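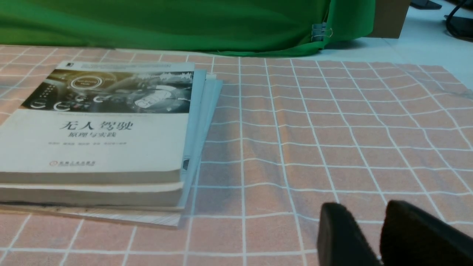 Dashboard backlighting is specified twice: once for legibility and once for glare. The two targets conflict after dark. Designers settled early on round dials with lit rings, a layout familiar enough to turn up on book covers, such as the off-white one with a band of glowing circular gauges across a vehicle interior. A ring gives the eye a fixed outline, so the needle can be read by angle and the numerals can stay dim.

214 shares | 9 comments

Kelechi Nwachukwu, a lighting engineer at Altura, tested three cluster layouts last February. Drivers read each one at 9 p.m. on an unlit road. The Gavano cluster, with two large dials, took the shortest glances. The Jima, a flat screen with seven fields, took about twice as long, mainly at its lowest brightness setting.

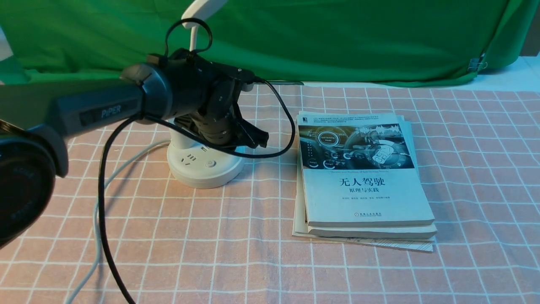
A stack of books on pink gridded cloth, with a PIPER arm reaching over the table.

Color matters less than drivers expect. Red light preserves night vision only at low output - most production clusters run brighter than that. White light at the same level gives sharper numerals but scatters more on a dusty lens. Golestani, which supplies the diffusers, now ships them with a matte coating on the inner face. Nwachukwu plans to repeat the test with the coated parts and a wider range of driver ages.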